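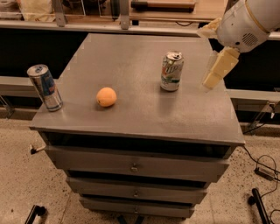 Figure 6-1. Gripper at standby height, right of the target can.

6. Tabletop pick test

Run this test after the Stovon arm has been calibrated and before any custom task is loaded. It checks head camera registration, approach height and grip force on thin-walled cans.

6.1 Preparing the surface

1. Use a flat, matte top that the arm can reach without extending the elbow past its soft limit. A drawer cabinet is suitable. Close all drawers fully.
2. Set out two drink cans and one small round fruit. Leave at least 4 inches between objects.
3. Place the target can toward the rear of the top, on the same side as the active arm.
4. Route power cables outside the path of the base.
5. In the Multex console, open Tasks > Pick Test and select the active arm.

CAUTION: Use empty cans only. Liquid that enters the wrist housing is not covered by the warranty.

6.2 Running the grasp

1. Set Grip Force to 35 percent.
2. Press Approach. The arm stops at standby height beside the target.
3. Check the target outline in the head camera view. If it is off the can, press Cancel and repeat section 4.
4. Press Grasp. The fingers close around the middle of the can.

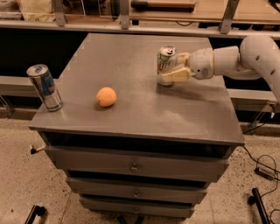 Hanna Olszewski

5. Hold for 6 seconds. The force reading should settle and remain steady.
6. Press Lift. Clearance above the surface is set under Motion > Lift Height.

Note: The Negri finger pads and the Gornus pads use different force tables. Select the installed pad type under Tools before step 1. The wrong table can double the closing force.

6.3 Force limit check

1. Return the can to the top and press Release.
2. Raise Grip Force to 100 percent and confirm the prompt.
3. Press Grasp, then Lift.

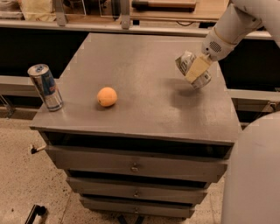 At this setting a thin aluminum can is expected to deform. The arm must not drop it or report a joint fault. If fault J4 appears, lower the force by one step and run the check again.

CAUTION: Crushed cans have sharp edges. Wear gloves when taking one from the fingers.

4. Press Home and wait for the status light to turn green.
5. Save the log. Inspect the finger pads for cuts, and replace them after 1,000 grasp cycles or at the first visible tear.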